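Refurbisher Weighs the Cost of a Second Robot Cell

By Keegan Ellery
Apr 15, 2022

The equipment budget at Kuvby, a refurbisher of office computers, has had the same line at the top of it since December: a second robot cell for the teardown floor. The first has been in service long enough for the company to know what it costs to run. The question before management is whether the next one should be a copy.

Kuvby takes in desktop machines from offices, schools and public agencies, recovers the parts that can be resold and sends the remainder to licensed recyclers. Most of the work is still done by hand at 16 benches. The robot cell handles a portion of the desktop units, chiefly those that arrive in large lots of a single model.

"The arm was the easy part of the purchase," said Harish Kaushik, director of operations. "We had three bids for it and they were close. What we did not price well was everything around the arm."

The items left out of the first budget are now listed in the planning document for the second. They include bench fixtures to hold cases of different depths, spare gripper fingers, lighting, antistatic flooring and the hours of a technician to teach the system each new board layout. According to Mr. Kaushik, the teaching hours came to more than the fixtures and the flooring together in the first year.

The company has set a rule for the new request. No quotation will be considered unless it states the cost of adding a board layout after delivery, with the labor shown separately. Two suppliers have agreed to quote on those terms. One of them, Likulent, sells a complete cell under a service contract. The other, Zallarberg, supplies the arm and controller and leaves the tooling to the buyer.

Edvin Fjeld, who manages procurement, favors the service contract for a first purchase but is less certain of it for a second. "By now we have people who can change a finger and recalibrate a camera," he said. "Paying somebody else to keep that skill on call is harder to defend."

The choice of tasks will decide much of the specification. Removing side panels and drives calls for reach and some force. Work on the motherboard calls for neither, but it leaves little clearance and a damaged socket can take most of the resale value with it. Kuvby's plan treats these as separate stations, each with its own gripper, and asks for separate prices.
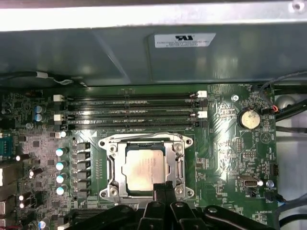

The gripper at the edge of an open processor socket, with the chip seated in its bracket. The four memory slots lie beyond it.

Kuldeep Bansal, who heads the finance office, has asked that the board station be justified alone. His figures assume that 1390 units a month would pass through it, and that roughly a third of the processors would be worth testing for resale. Below that volume, he said, the station would not repay its cost within the 3 years the company allows for equipment of this class.

The supply of machines is the weakest part of the estimate. Lots arrive unevenly, and a single canceled contract can leave a station idle for weeks. Yogesh Prajapati, the floor supervisor, has proposed that the new cell be mounted on a movable base so that it can be reassigned to panel work when board work is short. Both suppliers have been asked to price the base as an option.

Mr. Prajapati has also requested eight weeks of parallel running before any bench is withdrawn. During that period the manual crew would process the same models as the cell, and the two sets of parts would be tested together. The cost of the overlap has been entered in the draft budget under training.

Final quotations are due at the end of next month. Management expects to choose between the two suppliers before the summer intake of school computers begins.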